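Teaching sessions at the Odlow workshop: your questions

New demonstrators keep asking us the same good questions, so we put the answers on one page. Read it before your first session, or skip straight to the bit that worries you. Still stuck? Ask Defne Karakaya, who runs the Thursday bench.

Do I need to know how to code?

Not a line! If you can pick up a block and put it somewhere else, you already know the task. What you'll learn is how to do it through an arm that is longer and slower than yours and bends in places you don't. Most people get the feel of it during their first morning, and it's a lovely moment when the arm stops feeling like a machine and starts feeling like a very long pencil.

What's the difference between hand guiding and remote control?

With hand guiding you hold the arm and move it through the task while it records its own joint positions. With remote control you stay in your chair and steer with the Sindura handset, and the arm copies you. Hand guiding is easier to pick up. Remote control keeps your own hands and sleeves out of the recording, and that matters a lot once we start training from the camera footage. We use both, and you'll get to try both.

What will I be teaching first?

Blocks in a bin. It sounds simple until you try it. A block out in the open can be approached from nearly any direction, but one lying along a wall leaves you much less room, and two lying end to end will make you think hard about where a finger can go.

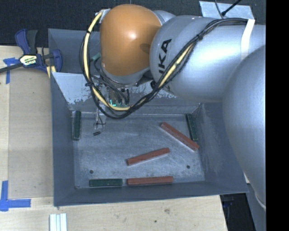 Ívar Holst wrote to us after his first session that he had spent the whole time going for the easy block in the middle and only later found out the wall blocks were the useful ones. He'd like that printed in large letters at the top of this page. We don't have large letters, Ívar, but the point is a great one: please go for the awkward blocks too. The arm can only learn what somebody has shown it.

How many demonstrations do I record?

A normal set is 11. After that, take a break, even if you feel fine. Tired hands make jerky paths, and the arm will learn the jerks along with everything else.

I made a mistake halfway through. Should I start over?

It depends on the mistake. If you missed the grasp, backed off and tried again, keep going and save it. Recoveries are wonderful material! If you bumped the bin hard enough to shift it, stop, mark the run as spoiled in Bilgin and check the bin against its marks before the next one.

Do I always have to move the same way?

No, and please don't try to. Vary your approach a little from run to run, the way you would with your own hand. The one thing we ask is that you don't dither. Long pauses in mid-air are hard to learn from – if you need to think, think before you press record.

Can I stop the arm if something feels wrong?

Yes, always, and you never need permission. Let go of the handset grip and the arm holds still. The red stop button is for anything more serious. Once you've pressed it, leave the reset to Defne or Ataberk Oral.

How do I know whether my demonstrations helped?

This is our favorite part. We train overnight and run the result on the same task the next day, and you're welcome to come and watch. Our best run so far got 89 percent of its grasps, using demonstrations from only 3 people. Seeing the arm come in at a slant because that's how you come in is a real thrill.

What should I bring?

Short or close-fitting sleeves, and your glasses if you use them for reading. Tea is in the kitchen and has to stay there.

Can I bring a friend?

Please do. The bench takes 2 people at a time, one steering and one logging, and you swap after each set. Send both names to Nicanor Olmedo before you come so he can set up your Bilgin logins.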